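5.3 Failures at the window

We had expected the windows to be the easy part. A pane of glass does not roll away, has no lid, cannot be spilled and stays where it was the day before. In the planning notes for the Clalolus collection, window wiping is listed under "warm-up tasks", between folding a tea towel and closing a drawer. It went on to produce more discarded recordings than every other task put together, and this section sets out how.

The demonstrations in question were made by people holding a pair of Sequeira hand-held grippers, one in each hand, with a camera worn on the head. Each gripper carries a cube printed with fiducial markers, and the position of the gripper is recovered by finding the cube in the head camera's view. A policy trained on the result was then run on the Orkorel two-arm platform. Of the 643 window demonstrations recorded, 122 were rejected by the automatic checks. We were rather pleased with the checks until we looked at what they had let through.

The first fault concerned reflections. Glass, when approached from the right angle by somebody holding a white cube covered in bold black squares, may show a second white cube covered in bold black squares. A mirrored marker ought not to decode at all, and with the marker set described in Section 3 it does not. Unfortunately, the detector had been given a fallback for poor light, written during a dark October, which accepted partial matches and filled in the rest from the previous frame. Faced with a faint reflection and half a real marker, the fallback was inclined to split the difference. The recovered gripper then sat somewhere inside the pane, moving smoothly, with a low reported error. Our checks looked for sudden jumps, and a gripper that slides politely into solid glass makes none.

The second fault concerned the corners. Wiping the middle of a pane is a matter of keeping a cloth more or less flat against it. Wiping the bottom edge calls for the cloth to be pushed into the angle between glass and frame, and demonstrators do this with one gripper while the other steadies itself against the rim (Figure 7). The steadying hand looks idle. It is doing a good deal, as anyone will find who tries to lean into a corner on one arm, but the task labels gave it no part in the job, and our segmentation tool duly marked its motion as "rest". Long rests were trimmed.
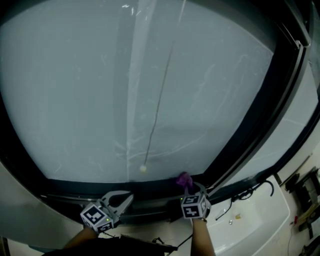
Figure 7. Two-handed work at the lower edge of a curved window frame. The right gripper presses a purple cloth into the corner between glass and frame; the left is held against the dark rim. Both carry marker cubes.

The policy learned what it was given. On the Orkorel platform the right arm approached the corner with confidence and pushed. The left arm, having been taught that its place was elsewhere, withdrew. With nothing to balance the load, the base of the platform shifted backwards by 12 mm during the push, and the arm, whose controller was tracking position alone, made up the difference by pushing harder. The force limit in the wrist should have ended matters there. It had been raised for an earlier task involving a stiff drawer and had not been put back. The drawer, for the record, opened very well.

No one was hurt. The trial was stopped by hand from outside the marked area, and the pane, a test piece in a bench-mounted frame, was found to be cracked at the corner. A second pane was cracked the following afternoon when we repeated the trial to see whether we had understood the first. We had, but only in part: the limit had been lowered in the configuration file for the left arm. After 2 panes we stopped repeating things and read the files.

The two faults made each other worse. Demonstrations in which the gripper was wrongly placed behind the glass taught the policy that the proper target for the cloth lay some way past the surface. On the middle of the pane this did little harm, as the cloth compressed and the arm gave slightly. At the frame there was nothing left to give. When we retrained on data with the reflected detections removed but the trimming left in, the left arm still withdrew, though the push was gentler. With the trimming also corrected, the left arm stayed at the rim.

Three changes were made as a result. The fallback detector was removed entirely, and frames without a clean marker are now treated as missing. The label "rest" may be applied only when a gripper is clear of every surface, which in practice means that a person has to look. Force limits are now stored with the task and loaded afresh at the start of each run, and the Pastero logging package refuses to begin recording if the limits on the two arms differ.

We have not solved the more general difficulty with glass. A fogged or smeared pane gives weak reflections and a clean one gives strong ones, so a demonstration of cleaning a window can, in principle, become harder to track the better it goes. The present checks do not measure this. Curved panes add a further complication, in that the reflected cube changes shape as the hand moves, and a filter tuned on our flat test glass should not be assumed to catch it. Window wiping has been moved out of the warm-up list.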